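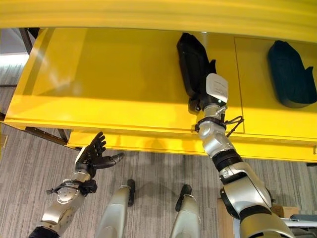 Right gripper on the black pad, left hand open underneath

Gripper or fingered hand for pads on a sloping panel?
posted by pultasthorpe_bench

I've got a two-armed robot with a plain gripper on the right and a multi-fingered hand on the left, and I'm trying to decide which to stick with for handling dark padded bits on a smooth yellow panel. The gripper is a Mukis, 418 quid second-hand, the hand is a Wibisono and cost a fair bit more. Gripper gets hold of the end of the pad but the pad swivels when I pull. Hand is lovely but slow. Anyone been through this?

Vurumau_fan
Gripper every time. Had mine two years, no bother.

slowservo
Depends where you grab it! If you've only got the very end, it'll pivot whatever you bolt on - try coming in nearer the middle. I ran 200 goes with each on something similar and the fingers won, but only after I'd dropped the closing speed right down (300 on my controller, yours will be different). Also tie back that looped cable by the right wrist, mine snagged at full reach and cost me an afternoon. Keep the gripper on for now and try softer tips first, they're cheap.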